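Notebook, Grirkcombe kitchen bench. Friday, a bit after four

Receipts, the gluten-free allowance, and where my afternoon went

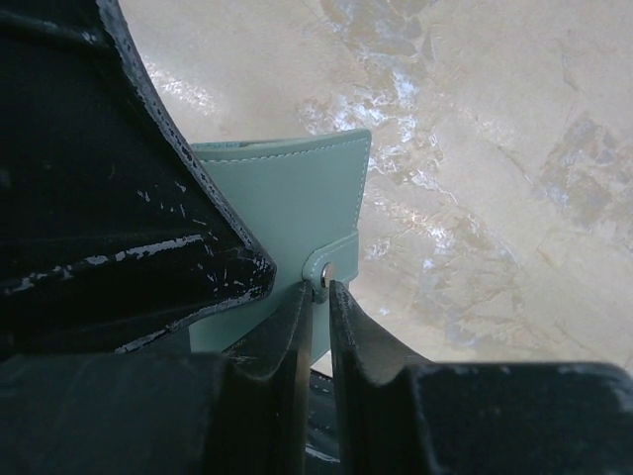 Which part of a loaf can a member claim back?
Only the difference between what they paid and what the ordinary loaf would have cost them, multiplied by however many they bought and ate themselves. If the special loaf is 551 and the plain one is 400 (I'm writing everything in pence in this book, it saves me hunting for the decimal point), then 151 goes in the claim column and the rest is just shopping. Bread for the other people in the house doesn't go in at all, even if everyone is eating from the same bag.

I've put that at the top since I had to work it out again from scratch this morning and I'd like not to do so a third time. Francine, if you're reading this before Monday's session, please do correct me in the margin, you were always better at it than I am.

So, what I did today. I went through the sheet we hand out to people who come to the Grirkcombe drop-in and tried to fill it in as though I were a newly diagnosed person with a carrier bag of till receipts and not much patience. It took me most of the afternoon — a good deal longer than the twenty minutes we so cheerfully promise on the front! The trouble begins with the comparison price. We ask people to write down the price of "the equivalent ordinary product", and for bread and pasta that is easy enough, but what is the ordinary equivalent of xanthan gum? There isn't one. Ottmar's view is that anything bought purely for baking at home and with no wheat-flour counterpart goes in at full price, with a note beside it. I think that's fair and it's how the old sheet had it, so I've pencilled it in for now.

Flour was worse. The Tarside blend comes in a smaller bag than the plain flour I was comparing it with, so before I could take one from the other I had to get both down to the price per hundred grams, and I made a mess of it twice. Once I'd done it properly the gap was wider than I had first written. We should put a worked line for flour on the sheet, with the bag sizes shown, and we should do it before we print any more.

Then the receipts themselves. The Turcotte shop prints on that thin shiny paper and the ones from February have gone nearly blank, and I'd kept them in a drawer well away from the window. I could make out the total on one of them (1137) but none of the separate lines, so it's no use to anybody. My suggestion is that we tell people to copy or photograph each one the day they get it, and write the name of the product on the back in biro, because the till names are hopeless. "GF SLC WHT" I can manage. "FF ASSTD 6" I couldn't, and I was the one who bought it.

I tried three ways of keeping track, for what it's worth. The envelope per month was pleasant and tidy, and I'd happily go on with it, but I could never find a single item without tipping the whole lot out. The exercise book worked best for me, one line per product, filled in at the kitchen table while the kettle boiled. The spreadsheet Ottmar made is lovely and does the subtraction for you, though it got cross when I typed a full stop after a price, and I suspect I won't be the last to do that. He says he can fix it.

One more thing on the spreadsheet. It has room for 2000 rows, and at the rate I was entering things that's about four years for one person, so it needn't be any bigger. What it does want is a column for who ate the food, with a split for shared packets. The Nastilura crackers are the obvious case. My sister's two children go through them like locusts, and half a packet at most is mine.

Also — and I keep forgetting to write it down — the diagnosis letter. People arrive with a dietitian's leaflet or an appointment card and think that will do. We want the signed letter from the doctor, and a copy kept with the claim, and the original kept at home. I've moved that line up from the bottom of the second page to the first box on the first page.

Left to do: flour example, the xanthan gum note once Francine has agreed it, new wording about fading receipts, and comparison prices for oats, which I didn't get to. Ottmar has the big stapler.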